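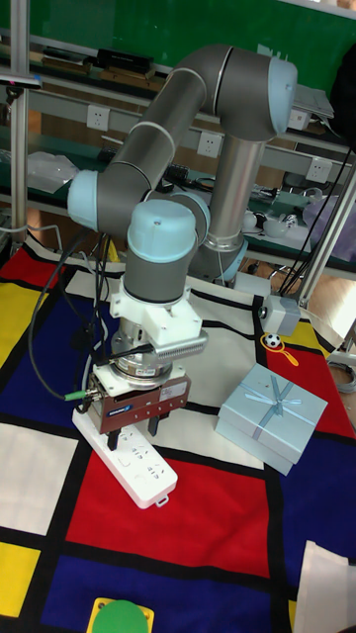

7 janvier 2021

Cellule Clasico, suite. Repris les essais de préhension avec Corrado. On reste sur les objets en vrac : multiprise, boîte cadeau, petit ballon. La direction de Flarico veut 700 prises par poste avant juillet. Je note le chiffre, je n'y crois pas.

Ce qui me gêne : le dossier parle de « libérer » les préparatrices du tri des retours. Eldana Zeleke, quinze ans de retours derrière elle, est passée ce matin et a demandé qui remettrait les objets en place quand le bras les pousse. Réponse dans le dossier : « l'opérateur superviseur ». Donc elle. Même salaire, a priori, et debout devant un écran au lieu d'être assise.

Autre point, la cadence. À la main elle repère un ruban défait ou un couvercle mal mis sans y penser et met le colis de côté. Chez nous c'est un défaut à déclarer, avec un code. La liste en compte déjà presque 40. Fabbri pense qu'on peut la réduire, moi je pense qu'elle va doubler.

À faire :
- revoir le seuil d'effort avant de toucher au carton fin
- demander à Desus si la formation des équipes est au devis (pas trouvé)
- réunion avec les préparatrices AVANT de fixer la cadence, pas après comme sur Erdős

Corrado veut lancer la série de 2000 cycles. J'ai dit non tant que la question d'Eldana n'a pas de réponse écrite.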